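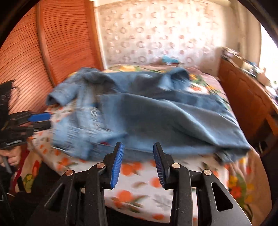 Evaluation of the Gekero Hand-Held Gripper Kit for Recording Clothes Folding

Last updated: 2022-07-18
Reading time: 5 min

1. Purpose

Our project group was asked to review one commercial kit and say whether the department should buy more of them. We picked the Gekero, a pair of hand-held grippers sold by Bastos for recording household tasks. The loan set came to us in March. I wrote this report, and Ghassan Hamdan did most of the recording and checked the figures.

2. What the kit includes

The set has two grippers, a camera mount for each, two charging cables, a carrying case and a printed guide. The price on the quote was $854 without cameras. Each gripper has black plastic arms and blue ribbed finger pads. The linkage turns on silver pins, and the pads come off for cleaning. Bastos sells spare pads but not spare pins, so a lost pin means sending the gripper back.

3. Method

We recorded folding on a bed instead of a lab table. Our lab table is too narrow for a jacket with the sleeves out, and we wanted a patterned surface under the clothes. One person held both grippers for every run. The garments were T-shirts, a towel, a pair of work pants and a light blue denim jacket.

A run started with the garment crumpled on the bedspread and ended when the person set both grippers down. We made 38 runs. A run counted as usable if both cameras recorded from start to finish and the matching software accepted the pair. The software is called Kulport and comes with the kit.

4. Results

4.1 Grip

The pads held thin cotton well. Denim was harder. A single layer was fine, but where the jacket seams crossed, the fingers closed at a slant and the cloth slid toward the tips. Picking up the collar was easier when it stood up in a ridge than when it lay flat. We had the same trouble with the waistband of the work pants.

4.2 Blur

Quick moves smear the picture. In the jacket runs the seams and pockets turned into sideways streaks whenever the wrist moved fast. Slowing down helped, but then the folding no longer looked like the way a person normally folds. More light from a lamp helped a little.

4.3 Software

Kulport rejected 5 of the runs. In three of them one camera had stopped early. We did not find the cause of the other two. Import is slow on the laptops we have, and the program must be restarted after every rejected pair.

4.4 Comfort

The handles are thick. Ghassan's hands got tired before mine did, and we both took a break between garments. The trigger spring is stiff and cannot be adjusted.

5. Cost

Our budget for the year is $3,000, which would cover three sets and leave money for pads and memory cards. Shipping to Callevthorpe was free for the loan set, but the quote does not say if that applies to a purchase.

6. Recommendation

We recommend buying one more set now and waiting on the third. Before a larger order, Bastos should be asked about spare pins and a softer spring. Groups working mainly with heavy cloth should borrow our set first and try it on their own garments. The loan set is in the lab cabinet, second shelf, with the guide inside the case.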